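In praise of the plain white plate with a dark rim
By Dymphna McGrath
May
Opinion > Home & Table

I own too many plates and I would like to defend precisely one kind.

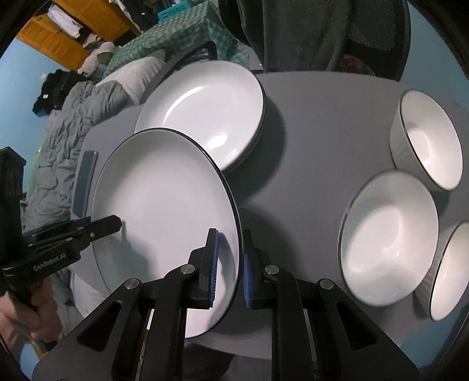

The case for the thin line

White crockery with a fine dark edge is the best thing you can put on a table, and I will argue it with anyone! Plain white vanishes on a pale cloth. Patterned plates fight with the beetroot. But give a white plate a narrow black rim and suddenly beans on toast looks like somebody meant it.

And the bowls! Matching bowls are where a set earns its keep, because most of what I eat in the evening is soup, or cereal pretending to be supper. My friend Isauro Mendoza thinks matching sets are stuffy (he collects odd saucers from the Gornport market, and good luck to him). I find them restful. Stack them up and the rims line up like pages in a book.

You don't need a dining room, either. A small round table near the bed will do perfectly well, with the laundry looking on. I ate that way for 14 years in a flat in Rorness and had 5 people round for stew more than once, two of them sitting on the bedspread.

So buy the set, use it daily, and never save it for visitors.

Shared 1,366 times
14 comments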